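Fossil Preparation Assistants, Seasonal
Brodier Natural History Center, Mamasden

The Brodier Natural History Center is hiring preparation assistants for its fossil mammal collection. The work runs from February through the end of June. There are 5 openings, all on site in Mamasden.

Last summer's dig at the Dosta gravel pit brought back 420 plaster jackets and bags of bulk sediment. Most of the bone is from horse, camel and ground squirrel, with a smaller amount of peccary. Assistants will open jackets, remove matrix with hand tools, glue breaks, and pick screened sediment for teeth and small bones. Everyone also takes a turn at labeling and data entry.

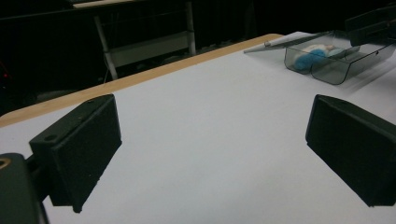
White tabletop with a wooden edge strip.

You do not need a degree or earlier lab work. We do need people who can sit with one specimen for several hours, write legibly, and stop to ask when a bone starts to crack. Coursework in geology, anatomy or zoology helps. So does experience with model making, sewing or jewelry repair.

Hours are 20 per week, Tuesday through Friday, with one Saturday shift a month. Pay is $600 per week before taxes. Assistants who finish the season may be considered for the field crew at the Yook Creek site, but that is a separate application.

Some jackets weigh up to 89 pounds and are moved by two people with a cart. Tell us if you cannot lift and we will assign you to the picking bench. Plaster dust and solvents are part of the job. Masks, gloves and eye protection are supplied.

To apply, send a one-page letter, a résumé and the names of two references to the collections office. Put "Prep Assistant" in the subject line. Interviews take roughly an hour and include a short bench exercise with practice material. Parking is free in the lot behind the north building.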